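Household Tasks Group, Eswood Laboratory
Notebook 11, entry for July
Entered by Antonina Yurchenko. Read and initialed by Jianhua Du.

Purpose of this entry: to record where the tidying work in simulation stands ahead of the summer review, and to answer the question put by Auður Riis of Fetunley, namely whether the current system could be trusted with an ordinary evening tidy in an occupied home.

The task is worded as a resident would word it: "Clear the sofa and put the things where they belong." No list of items is supplied. The system must find the sofa from wherever it begins, decide which objects on it do not belong there, and carry each to a suitable place. Under the rule adopted in the spring, cushions stay where they are, and bread and other food on the kitchen counter is outside the task.

Views from the simulated apartment, Brerska layout:

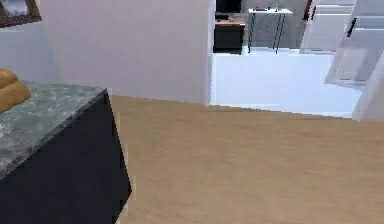
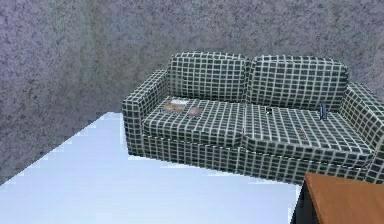
Nazar Tymoshchuk completed the scoring of the latest set. Of 62 episodes, 19 ended with every item removed and set down in an acceptable place. The remainder were partial or failed. Travel between rooms is no longer the main source of loss. Most of the lost episodes come from items being missed altogether, and the items missed are small ones with a color close to that of the fabric under them. Patterned upholstery makes this worse. Plain upholstery is to be run as a control before any claim is made.

The second source of loss is judgment. The system will lift a thin, flat item once it has found it, but it has no settled view of where such an item should go. Zlata Lytvynenko proposes that anything it cannot name be placed together on the nearest table for the resident to sort. I support this as an interim measure. J.D. objects that it moves the clutter and leaves the chore undone. Both positions are to be put to the review.

Reply to A. Riis, as agreed: the system is not ready for unattended use. It may be suitable for a supervised trial in which a person checks the seat afterward. Results in simulation should not be read as results in a home, where fabric gives under a hand and objects slide into seams.

Actions
Z.L.: draft the wording of the nearest-table rule.
N.T.: rerun seed 1232 with plain upholstery and the same items.
A.Y.: send the reply to Fetunley once J.D. has signed it.

Note added 4:40 p.m.: the scoring sheet still treats a dropped item as "removed." N.T. to correct this before the rerun, and to recheck the 19 against the corrected sheet.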